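Okay, long one, because I keep getting asked about the adaptive swim group and I can't fit it in one post.

We're starting back up in March at the Skoddale pool. Same deal as before: kids and teens with disabilities, one swim partner each, in the water the whole time. You don't have to be able to swim to sign up. Half of them can't when they start!

The big change is the lanes. We used to get 2 at the far end, next to the diving well, and it was so loud. Now we get the shallow side by the ramp, so anybody in a pool chair rolls right in and we're not waiting on the lift (the lift and I have a history).

Money stuff, for those who asked. The pool wants 4000 for the season. The Paredes swim-a-thon brought in 2000, and then the bake table on top of that made 1122, which I still can't get over. It was mostly lemon bars. So we're close, and I'm not raising the family fee. Please stop offering to pay extra in the parking lot, you're all too nice.

Swim partners: I need more of you. Age 14 and up, comfortable in chest-deep water, and you have to come to the training night. Yes, even if you did it before. Orathai Kaewmanee is running it again and she's changed how we do transfers off the ramp.

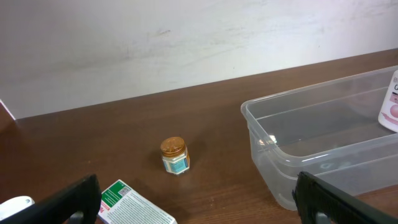 Kamol Khamphan wrote back to ask if siblings can be partners, and said his daughter already does all the floating drills with her brother at their lake place and would be mad if she got put with somebody else.

Kamol, yes! With one catch. I like siblings to take a different swimmer the first couple of weeks and then switch if everybody wants to. Some brothers and sisters are great together and some of them just want to splash each other in the face. Tell her I've got her down.

Oh, and the meet. We're going to Ullau again at the end of the season. No heats, no cutoffs, every swimmer gets their name read out before they go. Kickboards, noodles and vests all fine. If your kid wants to do one width and get out, that's their race and we'll yell just as loud.

Things to bring the first night: towel, water shoes if the tile bothers you, earplugs if the whistle does. Pichit Chantharasri has promised to keep the whistle to a minimum but he does love that whistle.

Forms are at the front desk in the blue folder. If you filled one out last season I still need a new one, the medical page is different. Message me if the desk says they're out and I'll run more over.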